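Pinces portatives : perte de suivi au poste textile de Jodport
Mai
Imprimer | Envoyer par e-mail

Le poste de saisie textile de Jodport a été arrêté en mai après un défaut de suivi sur la pince droite. Le journal Plerisia donne 38 séquences rejetées sur 3602, toutes avec le même symptôme : la position de la pince se fige, puis saute de 40 mm à la reprise. Aucune blessure, aucun dégât matériel.

La tâche en cause est le rangement de petites pièces de tissu dans un panier, à deux mains, une pince par main. Chaque pince porte une plaque triangulaire blanche à points noirs et reste reliée par câble.

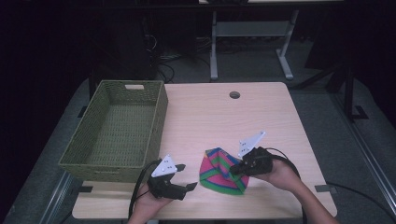
Par la rédaction technique, Fladonley

Le défaut vient du connecteur côté pince. Quand l'opérateur tourne le poignet, le câble tire sur la fiche et le contact s'ouvre un court instant. Le logiciel, au lieu d'invalider la mesure, conservait la dernière valeur reçue – comportement hérité de la version Katona 2.

Deux corrections sont en place. Le câble est désormais bridé sur l'avant-bras avec une boucle de mou, et toute interruption du signal coupe l'enregistrement. La reprise exige un nouveau calage des deux pinces.

Les séquences rejetées ne seront pas réparées. Les sites équipés du même connecteur doivent le contrôler avant la prochaine session et signaler tout jeu à l'atelier de Jodport.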